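Laundry room

A laundry room (also called a utility room, and in older houses a wash house) is a room where clothes and household linens are washed, and often dried, folded and ironed. In apartment buildings the room may be shared by all the tenants.
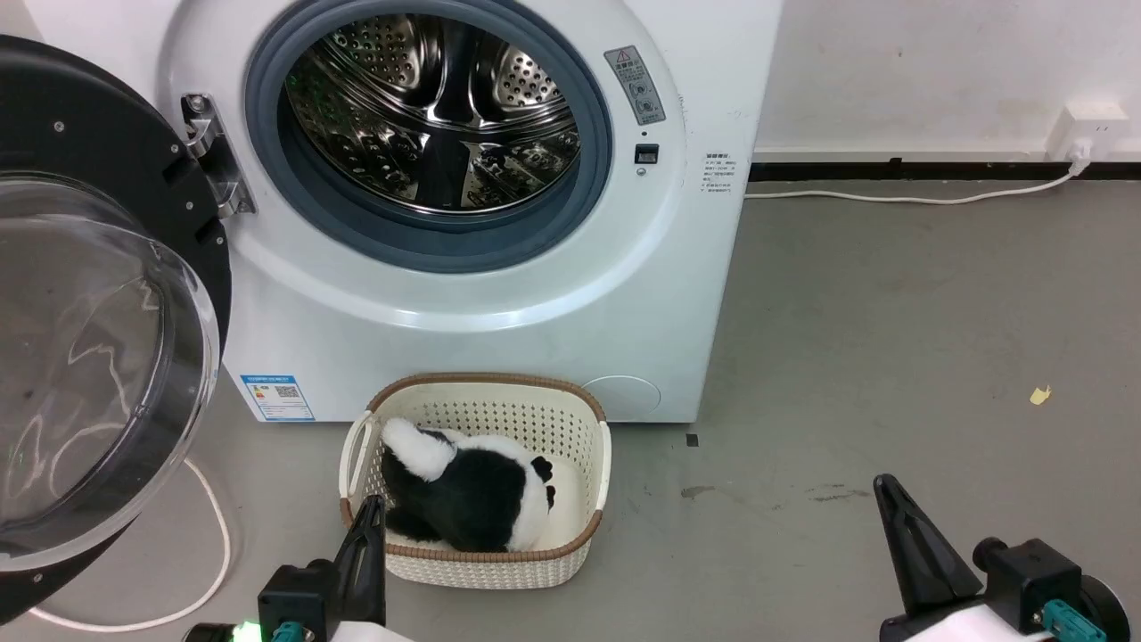
In single-family homes it is usually on the ground floor or in the basement, near the water heater and the main drain. Houses built on a slab more often have it next to the kitchen or the garage.

History

Before piped water was common, washing was done outdoors, in the kitchen, or in a separate building with a hearth and a large kettle called a copper. Water had to be carried in and heated, and a household wash could take a full day or more. Larger houses had a wash house and a separate drying room, with a mangle for pressing sheets and tablecloths.

Public wash houses were built in many European cities in the nineteenth century. Users paid by the hour for a tub, hot water and a place on the drying racks. Most closed after electric washing machines became affordable.

In the United States, the basement became the usual place for laundry in the first half of the twentieth century. Concrete floors could stand up to spills, and the early wringer machines were heavy and noisy. From the 1950s on, builders began to place the machines on the main floor. Upstairs laundry rooms, close to the bedrooms, came later and are now common in new two-story houses.

Layout

A basic laundry room needs a hot and cold water supply, a drain, a grounded electrical outlet and enough floor space to open the machine doors and stand in front of them. A full-size washer and dryer are each a little over two feet wide. In narrow rooms the dryer is often stacked on top of a front-loading washer, using a bracket kit made for the pair. Top-loading washers need clear space overhead for the lid, so shelves and cabinets have to be hung higher.

Many rooms also have a deep utility sink, a counter for folding and a rod for hanging shirts. In her handbook The Working Rooms of the House, Tomoyo Kuroda recommends a folding counter at least 28 inches deep and warns against putting the sink between the washer and the dryer, where it gets in the way each time a load is moved.

Floors are usually concrete, tile or sheet vinyl. Carpet is a poor choice. Where the room is above a finished ceiling, a drain pan under the washer or a floor drain is often fitted, and some local codes require one.

Ventilation and drying

Vented dryers push warm, damp air outdoors through a duct. The duct should be short, smooth inside and made of metal, as lint collects in ribbed or sagging sections and can catch fire. Condenser and heat pump dryers need no duct, but they still give off some heat, and a small closed room can become uncomfortable.

Clothes dried on indoor racks release a good deal of moisture. An exhaust fan or an open window helps prevent mold - a particular problem in basements during the summer.

Shared laundry rooms

Shared rooms are found in apartment buildings, dormitories and campgrounds. Machines may be free to use, run on coins or cards, or be booked in advance. Booking by time slot is the normal system in Sweden, where most older apartment blocks have a common laundry.

A study of housing blocks by Asuka Mizuno and Belmiro Brandão looked at a building of 68 apartments with one basement laundry. Complaints were mostly over clothes left in the machines after the cycle ended and over lint screens left uncleaned. After a sign-up sheet was posted in October, complaints of the first kind fell, while the second kind stayed the same.

Noise is a second common concern. Rooms placed beside or above bedrooms are often closed during the night, typically from 10 p.m. to 7 a.m.

See also

Drying room
Linen closet
Mudroom
Scullery
Self-service laundry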